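Two weeks with the Lesar kitchen arm: my gallery

Posted 21/04/2024

Hello again! Plenty of you asked for more on the Lesar after my first post, so I've put up a couple of pictures with notes (sorry, I do go on). I took the 14-day trial, the one with the bench arm, the gripper and the Gavanow software all in one box. Setting it up took me most of an evening, mainly down to me reading the booklet in the wrong order.

My pet project has been dry pouring. I bake a lot, I measure a lot, and I wanted to know if the arm could take a cup of something grainy to a steel mixing bowl and tip it in while I got on with the washing up.
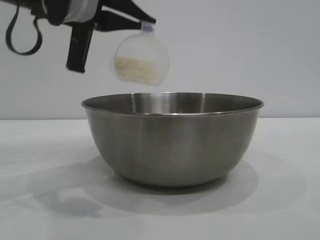 Speed is the setting to play with first. It goes from 1 to 6 and I'd leave it at 2 for anything in an open cup, at least until you trust it. At 4 I was sweeping the floor, and at 6, well, I only tried 6 once! The grip setting sits in the same menu and saves along with the speed, so give each job its own name or you'll overwrite the last one like I did. Twice.

The wrist camera is an extra with the Unau pack. I wasn't going to bother with it, but Oldřich Skála, who runs the Gajdoš shop where I got my trial, talked me into it and I'm glad he did. You get a live view on the laptop and can nudge the arm along with the arrow keys, so much easier than typing in positions.
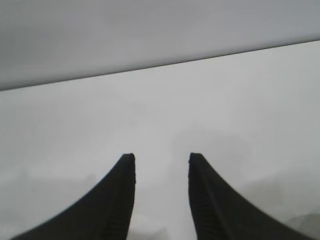 The fingers come off with a small key for cleaning, and mine went back on without any fuss. I'd have liked a second pair in the box, as waiting for one to dry is a pain when you're halfway through a batch. Spare pairs are sold separately and the shop was out of them when I asked (more in September, I'm told).

Price for the full kit with the Unau pack is 2,529 euros, and the trial fee comes off that if you keep it. I haven't made up my mind yet. My heart says yes, my worktop says there's no room! If you've had one longer than me, do leave a comment, especially if you've got it pouring flour. Mine goes back in the box tomorrow unless I ring the shop first.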